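4 Wandfarbe und behauptete Wirkung

4.1 Was die Kotusitzer Befragung hergibt

Dass rote Wände einen Raum wärmer erscheinen lassen und blaugraue ihn abkühlen, gehört zu den Sätzen, die in der Ratgeberliteratur so oft wiederholt werden, dass kaum noch jemand nach der Quelle fragt. Auch in den Unterlagen zum Kotusitzer Sanierungsvorhaben taucht der Satz mehrfach auf, einmal sogar als Begründung für eine niedriger angesetzte Heizlast. Wir haben versucht, die Belege dafür nachzuvollziehen. Am Ende der Verweiskette steht in allen Fällen eine Broschüre des Farbenherstellers Brultix, die ihrerseits auf »interne Erhebungen« verweist. Diese Erhebungen lagen uns trotz zweimaliger Anfrage nicht vor.

Die eigene Befragung umfasste 304 Mieterinnen und Mieter. Auswertbar waren 228 Bögen. Der Rest entfiel überwiegend auf Bögen, in denen die Skala zum Wärmeempfinden übersprungen oder durchgehend mit dem Mittelwert beantwortet war. Schon dieser Ausfall sollte misstrauisch machen. Wer eine Frage für sinnlos hält, kreuzt gern die Mitte an, und es ist denkbar, dass gerade jene Personen herausfielen, die von der Farbe ihrer Wände nichts merkten. Eine Nacherhebung war im Projekt nicht vorgesehen.

Gefragt wurde nach dem empfundenen Raumklima, der Behaglichkeit und der geschätzten Raumgröße. In Wohnungen mit rot gestrichener Längswand wurde das Klima etwas häufiger als »angenehm warm« bezeichnet. Der Unterschied verschwindet allerdings, sobald man die Geschosslage berücksichtigt: Die roten Wände finden sich vor allem in den oberen Stockwerken auf der Südseite, und dort war es auch laut Messprotokoll wärmer. Der Auftraggeber hatte diese Aufschlüsselung nicht verlangt.

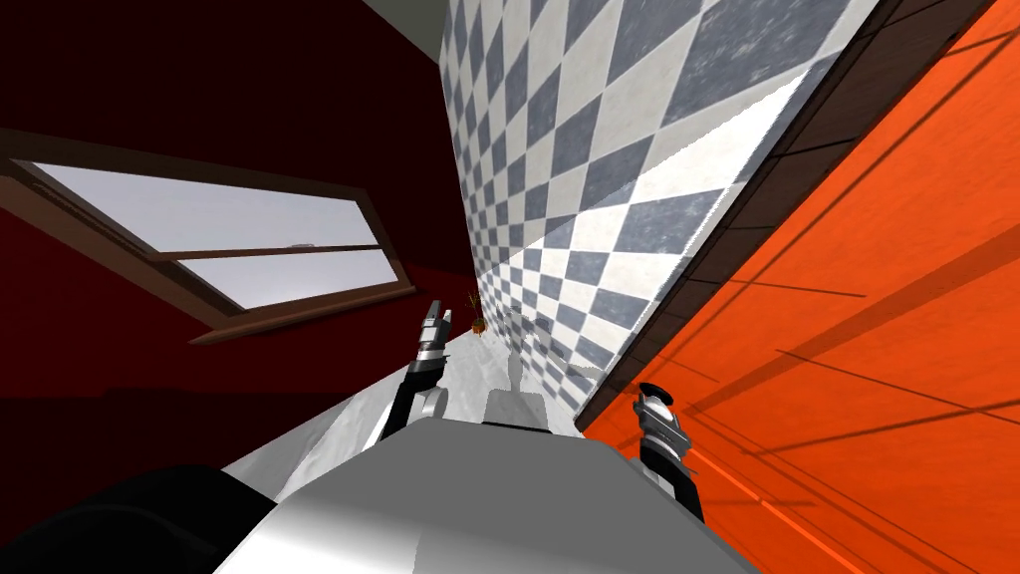 Bei der Raumgröße ist die Lage kaum besser. Dunkle Töne sollen Flächen heranrücken, helle sie zurücktreten lassen. In den Antworten zeigt sich davon wenig. Die Befragten überschätzten kleine Zimmer und unterschätzten große, unabhängig vom Anstrich, was aus anderen Schätzaufgaben hinlänglich bekannt ist und mit Farbe zunächst nichts zu tun haben muss. Ein gewisser Einfluss der Fensterlage ist erkennbar, doch auch hier warnen wir vor voreiligen Schlüssen. Fenster bringen Licht, und Licht ändert den Farbeindruck einer Wand im Tagesverlauf stärker, als es der Wechsel zwischen zwei benachbarten Tönen einer Farbkarte tut.

4.2 Zur Vergleichbarkeit der Farbtöne

Ein zweites Problem betrifft die Benennung. »Rot« meinte in den Bögen alles von Ziegelfarben bis zu einem fast schwarzen Weinton, »Orange« wurde teils für Flächen verwendet, die andere Bewohner desselben Hauses als Gelb führten. Zur Vereinheitlichung kam das Kartensystem Fandeck zum Einsatz, aus dem die Befragten den Ton ihrer Wand heraussuchen sollten. Das klingt sorgfältiger, als es war. Die Karten wurden bei der vorhandenen Zimmerbeleuchtung an die Wand gehalten, und ein im Schatten liegender Wandabschnitt führte regelmäßig zu einer dunkleren Karte als derselbe Anstrich neben dem Fenster. Von zwei Personen im selben Haushalt, die unabhängig voneinander wählten, kamen etliche zu verschiedenen Ergebnissen. Eine Farbzuordnung, die vom Standort der zuordnenden Person abhängt, taugt als unabhängige Variable nur eingeschränkt.

Das Büro Zepeda, das die Bögen gestaltet hatte, verwies in seiner Stellungnahme darauf, solche Abweichungen glichen sich über die Stichprobe hinweg aus. Dafür müssten sie zufällig sein. Sie sind es vermutlich nicht, denn die Schattenlage hängt von der Himmelsrichtung ab und die Himmelsrichtung von der Verteilung der Wohnungen. Auch Glanz und Oberflächenform spielen hinein: Schwarz erscheint an einer gewölbten, glänzenden Stelle heller als auf einer matten Fläche, und Weiß zerfällt an einem runden Körper in eine Reihe von Grautönen, die kein Kartensystem mit einem einzigen Eintrag erfasst.

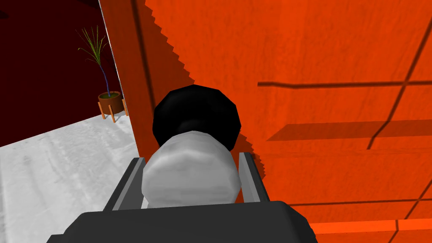 Abb. 3: Weißer, annähernd zylindrischer Gegenstand mit glänzend schwarzer Kappe (Rendering). Das Weiß geht an den unteren Seiten in dunkleres Grau über.

Für ebene Wände mag man den Einwand für übertrieben halten. In den Bädern und Küchen der Anlage, wo Fliesen verlegt sind, ist er es sicher nicht. Ein gemusterter Belag hat keinen einzelnen Farbton. Die Bögen sahen trotzdem nur ein Feld vor, und die Befragten halfen sich auf eigene Weise: Manche trugen die dunklere Fliese ein, manche die hellere, einige einen Mittelwert, den es an der Wand nirgends gab. Wir haben diese Angaben von der weiteren Rechnung ausgeschlossen. Im Schlussbericht des Auftraggebers sind sie enthalten, ohne dass der Umstand erwähnt würde, und sie tragen dort einen nicht geringen Teil des angeblichen Effekts kühler Töne.

Hinzu kommt die Dauer. Jede Begehung war auf 20 Minuten angesetzt, Begrüßung und Erläuterung eingeschlossen. In dieser Zeit lässt sich ein Fragebogen ausfüllen. Ob sich in ihr ein Urteil über ein Raumklima bildet, in dem jemand seit Jahren wohnt, oder ob hier bloß die Erwartung abgefragt wird, Rot müsse doch warm sein – das kann das Verfahren nicht trennen. Eine Kontrollgruppe, die den Zweck der Befragung nicht kannte, wurde nicht gebildet. Das Anschreiben nannte den Zweck im ersten Absatz.

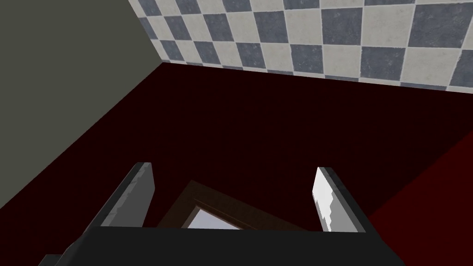
4.3 Folgerungen für die Heizlastberechnung

Aus dem Gesagten ergibt sich, dass der im Sanierungskonzept angesetzte Abschlag nicht gestützt ist. Er beruht auf einer Herstellerangabe ohne einsehbare Daten und auf einer Befragung, deren Ergebnis nach Berücksichtigung der Geschosslage im Streubereich liegt. Selbst wenn ein Einfluss der Wandfarbe auf das Empfinden bestünde, was wir nicht ausschließen, bliebe offen, ob die Bewohner deshalb die Heizung herunterdrehen. Verbrauchswerte, an denen sich das prüfen ließe, wurden nur für ganze Häuser übermittelt. Für die weitere Rechnung in Abschnitt 5 setzen wir den Abschlag daher auf null.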